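About Prorkora

Prorkora is a small jewellery-making school in Willesbridge. We teach wirework, bead stringing, simple metal clay and a bit of resin. We have been going long enough to have opinions about most of the things sold to people who take up this hobby, and a fair amount of this page is those opinions. If you only want dates and prices, they are on the Courses page.

Why we started

Tsutomu Aoki repaired costume jewellery for a living before he taught anyone to make it. He saw the same faults again and again: crimps squashed flat with household pliers, "tarnish-free" wire that had gone brown in a season, earrings hung from jump rings that had never been closed properly. Plenty of those pieces came from kits, and the kits said "suitable for beginners" on the lid.

He doubted that the makers were to blame. He still does. A leaflet with six tiny drawings will not teach a person to turn a loop, and neither will a video played at double speed with music over it. So he ran an evening class above a shop in Godoy Street, then another, and then he gave up the repairs.

What we don't believe

We don't believe you can learn to make jewellery in a weekend. You can learn to make a pair of earrings in a weekend, and we run a course that does it, but please don't book it expecting a new career.

We don't believe in "any skill level". A pattern that claims to suit everyone has usually been tested on the person who wrote it. Our courses are marked first, second or third level, and we do ask what you've made before. Some people find this rude. We would sooner have that conversation on the phone than halfway through a Saturday project.

We are wary of certificates. Ours says you attended and lists what you made. It isn't accredited by anybody and we have never seen a customer at a craft fair ask to look at one.

As for crystals that are meant to do something for your sleep or your luck, we sell a few of the stones and make no comment on the label except size and hardness.

How the classes run

There are no more than eight people to a class. The full first-level course is 40 hours, spread over the evenings of one term, and costs £288 with materials. That figure includes wire, findings and beads for every set piece. It doesn't include silver, and we won't pretend it does by putting an asterisk somewhere. If you want to work in silver you buy it by weight at the price we paid.

You can use our pliers or bring your own. The Hetberg flush cutters we keep in the shop are decent – the cheaper ones we tried were not, so we stopped stocking them. You don't need a set of 32 pliers in a zip case. Most of our second-level students use three pairs and lose one of them.

Missed an evening? You can make it up in the next term if there's a seat. We don't refund single sessions. 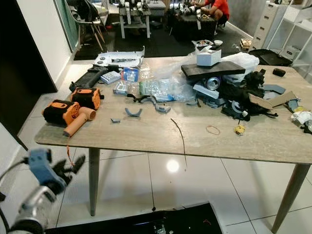 Our bead library

The part of the school people seem to like best cost us the least thought. It is a wall of drawers holding 2,325 sample beads, each tagged with its maker's size and the size we got when we measured it. The two often disagree. Seed beads sold as the same number can differ enough to throw out a flat bracelet, and the only cure we know is to check before you buy the whole hank. Students may borrow samples for a week.

Visiting us

Come and look round before you pay for anything. Tsutomu is usually in during the afternoons, though he teaches most evenings and will not talk much while he's setting up. Ring first if you need the ground-floor entrance – the bell on that side is unreliable.

Prices on this page were last checked on 5 February 2024.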